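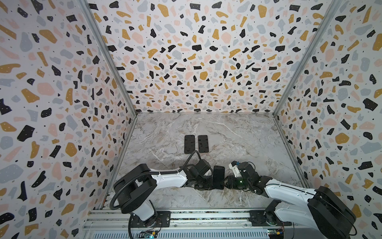
Both arms of the small cell hold one phone on its edge, between the two grippers.

Narrow fingers or wide fingers? Some notes from the phone cell

Workshop Letter, March
By the Lornon bench team
12 comments | 31 shares

In the last issue we promised to write about the finger comparison, and several readers have asked when it comes. So it comes now, although the work is not completely finished.

The question was simple. Our cell passes phones from one arm to the other, and for a long time we used only the fingers that came with the grippers. They are good for blocks and small boxes. With phones we were less happy. A phone is thin, it is smooth on two sides, and when it lies flat there is very little for the finger to take hold of. We wanted to know if a longer and more narrow finger would help, or if the problem was in our control settings.

We tried two sets. The Trement set is long and narrow, with a squared tip. The Tunetti set is shorter and has a wide flat face. For each set we made 50 pick attempts from the table and 30 handovers from arm to arm. The controller stayed the same for everything, a Cisneros unit with software build 708, and we did not touch the closing speed between the sets. I mention this because in our autumn test we changed the speed in the middle, and afterwards the numbers could not be compared.

The pick from the table

In this part the narrow fingers were clearly better. They can come down next to the edge of the phone without pushing it away. The wide fingers need more free space on both sides, and if another phone is lying near, they often touch it first.

The weak point of the narrow fingers is the angle. If the phone is held only near one corner, it can turn slowly in the grip while the arm goes up. We corrected this by moving the grip point closer to the middle of the long side. It costs a little time in planning, but after this change we had only 4 failed picks in the full set.

The view from the wrist

We also compared two camera positions, because the fingers and the camera cannot be chosen separately. A long finger covers a part of the picture, and when the camera is mounted low it covers the part that you need most.

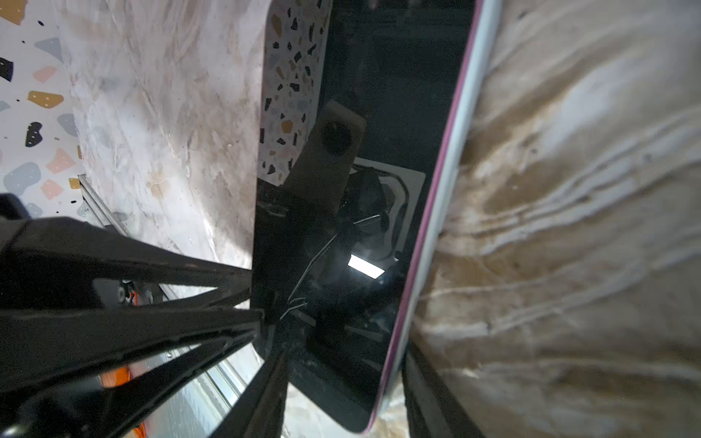
Wrist view with the device almost vertical. The glass reflects the wall pattern and a small bright light.

Dark glass gave us more trouble than the fingers. The software that looks for edges was finding lines in the reflection and believed they were edges of the phone. A pattern on the walls is useful when you want to find the position of the camera, but in a black screen the same pattern comes back to you a second time. We lowered the light a little and this helped, but it did not remove the problem. What helped more was to use the border of the phone and ignore everything inside it. A phone with a bright or colored border is easy for this method. A fully black one is still difficult, and we would be glad to hear from readers who found a better way.

The second camera position is higher and looks more straight down. From this place the tip of the finger and the corner of the phone are visible together, and the operator can judge the contact much better.
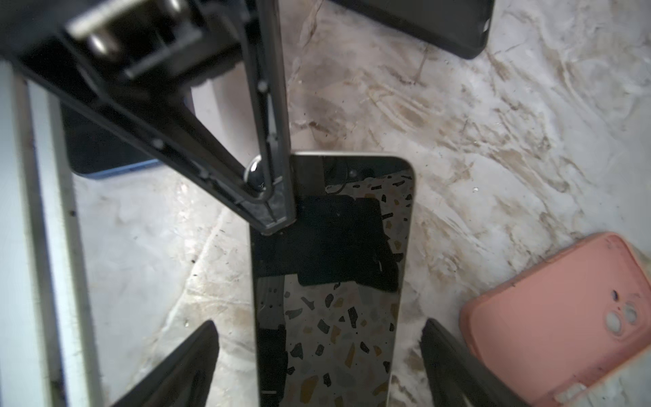

The handover

For the handover the result is the opposite. The wide fingers have more surface on the glass, and the phone stays straight when the first arm lets go. With the narrow fingers it was leaning sometimes, and the second arm had to wait until we corrected the position by hand.

Opening order was also important. When the first gripper opened fast, the phone got a small push. We now open it in two steps, first a very small amount, then a short pause, then fully. Both sets became better with this change, so if you try only one thing from this article, please try this one.

Still open

We have not decided on one set for both arms. Possibly we will keep the narrow fingers on the left and put the wide fingers on the right, but then the programs are no longer the same for the two sides, and each change must be made twice. Also we want to repeat the picks with other small objects, where the wide face should have an advantage.

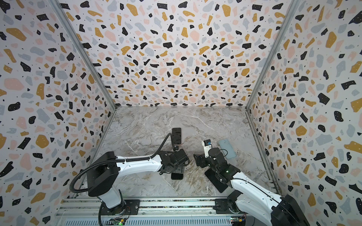

Phones on the cell floor, and a small white object upright in the right gripper.

The table with all attempts is on the shared drive, in the folder for this issue. If you use a different controller, please write which build you have when you send us your numbers.

12 comments | 31 shares

Related items
Cable routing on two small arms
Is a patterned wall good for camera calibration?
Cisneros controller: notes after the update
Reader letters on soft finger pads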